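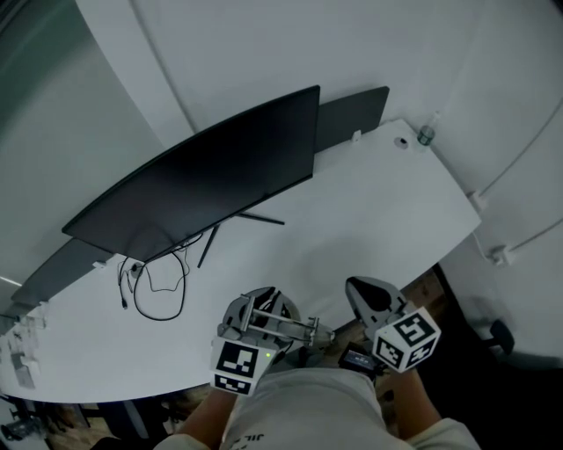 Attachment 1: monitor task in progress, both grippers in hand, cables loose on the desk

Ticket: Which house rules apply when the object is bigger than the gripper?
Project: Horobets, desk tasks
Opened by: Melur Pangaribuan
Opened: 24 Apr 2020
Status: Solved, left open for comments

Hello all, and thank you for being so patient with me on the last ticket (I know I write long ones!). I have a question about the recording rules, and I'd like to get it settled before we go much further with the monitor tasks at Cenmont.

Our rule sheet says the marker cube on each gripper has to stay in view of the head camera for the whole episode. That has been easy enough with cups and pens and the like. With a big curved monitor it's another story. The panel is wide, it has to be tilted to get near the stand, and as soon as you reach around it a cube can slip behind the plastic. The Grarnis checker then marks the episode as "tracking lost" and I have to throw it out. Of the 1000 episodes we planned for the month, 914 have gone through, and almost all of the rejects are monitor ones.

What I've tried so far:
Restarted Runix on the recording laptop. No change.
Wiped the cubes with a dry cloth. No change, but they did look nicer.
Went slower on the turn. A bit better, I think, but I wouldn't swear to it.

Reply from Horobets support

Hi Melur, no need to apologize for the length, it saves us asking! Your software is fine and so are your cubes. The rule was written for small objects and we should have said so. For anything wider than your shoulders, please work like this:

Keep both cubes on your side of the object whenever the grip allows it.
If one has to go behind, bring it back into view before you start the next movement.
Leave the screen powered off for the whole take.
Look at where the cables are before you lift. They can stay on the desk, but they shouldn't be wrapped around a leg of the stand or around a gripper.
Never carry the full weight on the fingertips. If the panel starts to slide, set it down and end the episode. A lost take is fine with us, a cracked screen or a sore wrist isn't. 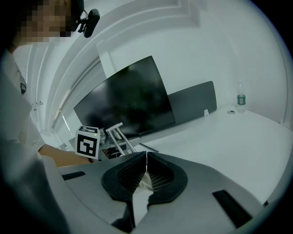

One more thing on good practice, and this goes for everyone on the desk tasks: drinks go on another table before you press record. A bottle with a cap on is still a bottle next to electronics, and it's easy to catch with an elbow when you're busy watching a cube.

Reply from Melur Pangaribuan

Thank you, that's so much clearer. I ran 2 fresh takes this afternoon with the cubes kept on my side, and the checker passed both of them. I'll move the drinks too, fair point! Could the wording for wide objects go into the printed sheet? The copy I've been working from only has the old line.

Reply from Horobets support

Yes, it goes in with the next revision. Until then please pin a copy of this ticket next to the old sheet.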